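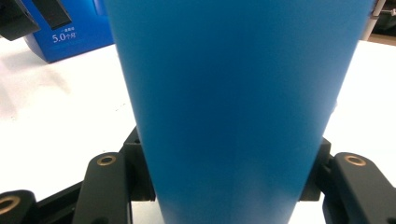

3.2 Materials and serving procedure

The study was carried out in the canteen of a secondary school in Correa, where lunch is served in two sittings. All drinks at lunch are water, poured by the pupils themselves from jugs placed on the tables. Before our study the school used straight glasses with a capacity of 250 ml. For the second period these were replaced by tapered cups of the same capacity, wider at the mouth than at the foot. The jugs, the tables and the menu were kept the same in both periods.

We chose one colour for all tapered cups. Earlier work in our group (Rosales, unpublished thesis) had suggested that pupils prefer some colours and exchange cups with each other when several are available, and this makes it difficult to follow a single cup through the meal. A medium blue without any print was selected. Fig. 3 shows a cup of this type at close distance; the narrowing towards the lower part can be seen, but the figure should not be used to read dimensions.

Fig. 3. Tapered blue cup, close view.

The water poured by each pupil was obtained by weighing. Every jug was weighed before the sitting and again after it, on a bench scale (Misura) with a resolution of 5 g. Water left in the cups was collected in one bucket per table and weighed on the same scale. The amount drunk at a table is therefore the difference between the water taken from the jug and the water in the bucket. Spilled water was wiped with a paper towel of known weight and the towel was weighed again. When a jug was carried from one table to another, both tables were removed from the analysis of that day.

In total 3146 individual lunches were included, taken by 515 pupils. A pupil could contribute with more than one lunch, and for this reason the models in Section 4 contain a random term for the pupil's class and another for the table. We could not include a term for the single pupil, as the weighing was made by table. This is a limitation of the design and we return to it in Section 5.3.

3.3 Estimation of the fill level

In addition to the weighing, we wanted to know to which height the pupils fill a cup when they stop pouring. In a tapered vessel the same height of water corresponds to a smaller share of the capacity than in a straight one, and several authors have proposed that people judge by height and give little attention to width. If this is correct, pupils should pour less into the tapered cup at each filling, and perhaps fill it more often.

The fill level was read from photographs taken at table height with a Canon camera on a small stand, always before the first sip. Two readers (the second author and A. Barajas, who did not know the aim of the study) marked the water line in 700 photographs. Where the two readings differed by more than 5 mm the photograph was read a third time and the median was kept. The height was then converted to volume with a calibration table, which we prepared by filling one cup of each shape in steps of 10 ml.

Photographs from the first Sunday event, when parents were also present, were not used. The behaviour at the tables was clearly different on that occasion, and many cups were filled by adults.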